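宿舍公用桌面收纳改造小报告

课程:生活与空间设计基础(小组作业,我负责实测和写字这部分)

先说一下为什么会选这么个小题目。开学的时候老师让每个人报一个“身边的收纳问题”,班里有人报衣柜,有人报自行车棚,还有人报整个食堂的餐具回收,听着都特别大气。我想了一圈,最后报了我们宿舍楼里那张公用的桌子。对,就一张桌子!老师看了题目只问了我一句:“你打算写多少字?”我当时说很多,现在看来真的挺多的。

我们住的那栋楼叫Lisdale,一层楼的人共用一间洗衣房,洗衣房隔壁有个小间,里面放了一张浅木色的桌子,大家从烘干机里拿出衣服毛巾之后都在那儿叠。问题就出在这张桌子上。二月刚搬进来那阵子,我每次去叠衣服,桌上都已经摊了别人的东西:一只袜子,半条毛巾,一个不知道是谁的发圈。想叠自己的,得先把别人的往旁边推,推着推着就混了。我有一条枕巾就是这么不见的,到现在也没找回来(如果你看到一条灰绿格子的,请还给我,谢谢)。

所以这个作业说到底就是一件事:能不能让大家在一张不大的桌子上,叠好自己的毛巾,放进自己的篮子,拿走,桌子还是干净的。

一、前期的观察

我的搭档是Zuzanna Cieślak,她比我细心多了,做事之前一定要先看。我本来想直接去买一堆收纳盒,被她拦下来了。她说先坐在那儿看看别人怎么用再说,于是我们俩就真的搬了凳子坐在小间门口,一人一杯茶,看人叠毛巾。听起来有点怪,我知道。一开始大家都会看我们一眼,后来就习惯了,还有人过来聊天,顺便抱怨烘干机太慢。

看下来有几件事挺有意思。大部分人是站着叠的,叠的时候身子贴着桌边,手的活动范围其实很小,也就面前那一块。叠好的东西会顺手往右边放,左边一般留给还没叠的那一堆。有两个左撇子同学正好反过来。还有一类人根本不叠,直接抱着一团就走了,Zuzanna管这类叫“抱团派”,我也是抱团派,所以没敢发表意见。

我们还在楼里发了一份小问卷,一共收回138份,比我预想的多太多了。我原来以为能有个二三十份就谢天谢地。问卷里最后一题是开放题,让大家写写用公用桌最烦的是什么,答案里反复出现的是“没地方放叠好的”和“分不清是谁的”。也有人写“灯太暗”,还有人写“希望有音乐”,这两个我们这次就没管了。

二、选篮子

原先小间里用的是布袋子,就是那种软塌塌的。布袋的毛病是立不住,你一只手要撑着袋口,另一只手往里放毛巾,放到一半袋口一倒,叠好的又散了。我们在宿舍里试了三种替代的东西:硬纸箱、带盖的收纳箱、敞口的塑料篮。

硬纸箱最便宜,可是洗衣房那边潮气重,放了没多久箱底就软了,直接出局。带盖的收纳箱看着最整齐,照片拍出来也好看,可是盖子没地方搁!桌子本来就不大,盖子一放又占掉一块,有人把盖子立在墙边,一碰就倒,“哐”的一声,吓过我两次。最后剩下敞口的塑料篮,我们在Volham那家日用杂货店挑的,预算一共1000块,买完篮子还剩下不少,后来拿去买了标签纸和胶带。

挑的时候我和Zuzanna还吵了几句。她想要全白的,说好看,统一。我想要有颜色的,理由很实在:桌子是浅木色,白篮子放上去远看跟桌子糊成一片,有颜色的一眼就能看到。最后听了我的,选了粉色的,边上一圈灰。她嘴上说丑,后来自己也拎了一个回宿舍装零食,我什么都没说。

篮子有几个地方我觉得选对了。四个角是圆的,搁在桌上转个方向不会刮到旁边的毛巾。边比较厚,抓着不硌手。壁上有椭圆形的提手孔,手指能伸进去,拖近一点或者推远一点都方便。里面的面是光滑的,毛巾放进去不会挂线,这一点对那种起圈圈的毛巾特别重要,我们家的旧藤筐就老是把毛巾勾出线来,我妈每次都要念。

三、桌面怎么摆

这部分我们改了好几次,本子上画了一堆草图,有几张连我自己都看不懂了。最早的想法是把篮子放在桌子正中间,毛巾摊在篮子前面叠。试了一下,篮子把手臂挡住了,叠大毛巾的时候胳膊肘一直在撞篮子。然后又改成篮子放在最里面的角上,这回倒是不撞了,可是个子矮的同学够不着,得踮脚。

后来定下来的摆法是篮子靠一侧,毛巾放在篮子旁边,叠好之后一抬手就能放进去,胳膊不用绕过什么东西。篮子提手孔的那面冲着桌子远端,这样从对面来的人也能顺手拖走。桌上有个走线用的圆孔,我们特意避开了,之前有人把小件放在那儿,小袜子掉下去过一只,得趴到地上捡。

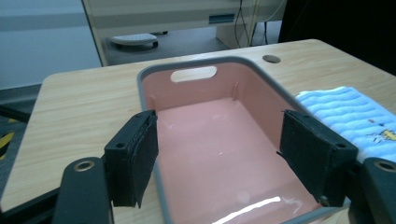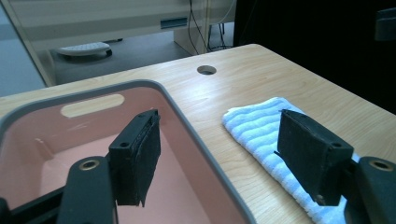 图1、图2 浅木色桌面与灰边粉色篮子,图1中篮子右侧为浅蓝色毛巾

摆法定了之后,我们让同学轮流来试,一共8个人,每个人叠一小堆毛巾,放进篮子,再把篮子拎走。没有掐表,Zuzanna本来带了秒表,可是第一个来试的同学一看到秒表就紧张,叠得飞快而且特别难看,我们就把秒表收起来了。后面大家都放松多了,边叠边聊,叠出来的样子才像平时的样子。

试的过程里冒出来几件我们坐在凳子上看不出来的事。有个同学叠完以后把毛巾竖着插进篮子里,像插文件一样,说这样拿的时候不用翻,抽哪条是哪条。我们之前想的都是平着一层层摞,从来没想过竖着。回去我在自己柜子里也这么试了,确实好用,唯一的毛病是篮子没装满的时候毛巾会歪,得塞紧一点。还有个同学习惯把毛巾卷起来,卷的那种放进方篮子里缝隙比较多,装得少,但是她说她就喜欢卷的,那就卷吧。

叠法我们最后没有统一。我在初稿里写过一段“推荐叠法”,三折再对折,画了步骤图,还挺得意的。Zuzanna看完说,你自己都是抱团派,你推荐什么叠法。我把那段删了。

四、标签的问题

“分不清是谁的”这个问题比摆法难搞。第一版我们在篮子外面贴名字,白纸加透明胶,结果不到一周边就翘起来了,有的字也花了。第二版换成了能擦写的小牌子,挂在提手孔上,谁用谁写,用完擦掉。这个想法听着很完美吧?笔丢了。一共买了三支笔,全丢了,连绑在绳子上的那支也丢了,绳子还在。

第三版是带编号的小夹子,夹在篮子边上,同样编号的另一个夹子自己带走,回来取的时候对一下号。这个目前还在用。夹子是从Nwosu那边的文具摊上买的,便宜,丢了也不心疼,而且夹得很紧。有同学反映夹子颜色太多,看着乱,我觉得还好,可能是我审美真的不行。

除了夹子,我们还在墙上贴了一张小纸条,写的是“叠完请把篮子一起拿走”。原来的版本写了满满一页,八条规定,从几点到几点能用都写了,没有人看。换成一句话以后反而有人照做了,还有人在下面画了个笑脸。

五、用了一阵子以后的情况

改完以后我又去坐了几次小凳子(这次是一个人,Zuzanna去忙她的Ciltotico展览作业了)。总的感觉是桌子比以前清爽,大家来叠的时候基本有地方放,放完也多数会拿走。说“多数”是因为还是有忘拿的,尤其是晚上来洗的人,叠完了放在那儿说等会儿回来取,等会儿就变成了第二天早上。

老师中期点评的时候问我,这个效果能打几分,满分100。我说七十多吧,老师说你给自己打得还挺高。扣掉的分主要在两个地方。一个是高峰的时候,两三个人同时来,桌子再怎么摆也不够,我们的方案其实只照顾到一个人用的情况,顶多两个人,面对面那种。另一个是篮子用完之后放哪儿没想好,现在是叠在一起塞在桌子底下,拿的时候要弯腰,有的两个篮子套得太紧,得用膝盖顶着拔,姿势很不雅。

六、下次想改的

要是还有时间,我最想做的是在墙上加一排挂钩,利用篮子本来就有的提手孔,把空篮子直接挂上去。这样不用弯腰,也不会套在一起拔不开。Zuzanna担心挂上去以后有人走过会撞到头,所以高度还得再量,墙面能不能打孔也要先问宿管。粘的那种挂钩我在宿舍门后面试了一个,挂空篮子没问题,里面放两条毛巾就掉了,半夜掉的,室友对我意见很大。

另外想再做一次给左撇子的版本,篮子和毛巾左右对调。这个其实特别简单,挪一下就行,可我们试的时候没有专门记录,那两个左撇子同学都不在试用的名单里,是我排时间的时候漏了。

附录里放了问卷原文、草图(看得懂的那几张)和购买清单,小票粘在清单背面。枕巾的事情依然有效,灰绿格子,放洗衣房门口的架子上就可以。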